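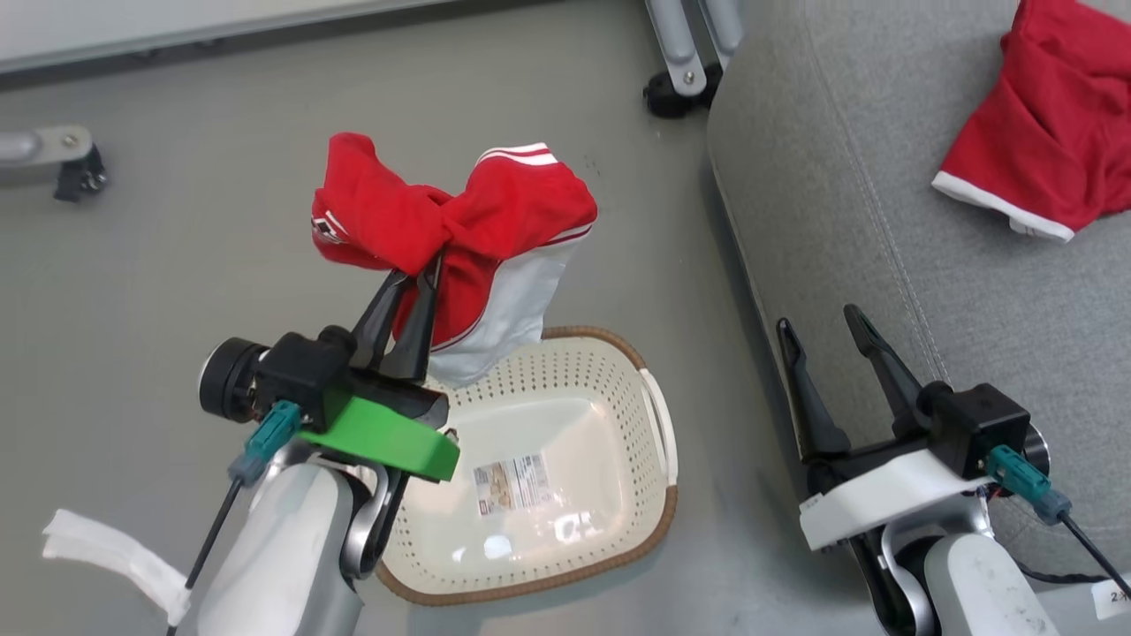

A red and white garment above a cream laundry basket.

Shared laundry: cold wash trial ends

The cold wash trial in the Damby building finished in January and the settings will stay as they are. All machines now default to a cold cycle with an 800 rpm spin. Warm can still be selected by holding the temperature key for 5 seconds. Hot has been disabled on the two older front loaders, as their door seals are due for replacement.

Metered use over the trial came to 1,510 loads. Of these, 79 were rewashed on warm, mostly towels and work clothing. Electricity per load fell on every machine except the one nearest the stairs, which has a faulty inlet valve and was heating on the cold setting. A part has been ordered through Najjar.

Colour transfer was the most common question. Cold water slows dye loss from new cotton but does not stop it. Wash new reds and navies separately for the first few cycles, inside out, and remove them when the spin ends. Leaving them damp in the drum overnight does more harm than the wash.

Powder does not always dissolve fully at 15 degrees. Use liquid, or mix powder in a jug of warm water first. The dispenser drawers are to be left open after use.

The dryers are unchanged. Lint filters are cleaned on Monday, and users should also clear them after each load.

Meter readings by machine are available from Vesna Kneževič at the Damby office.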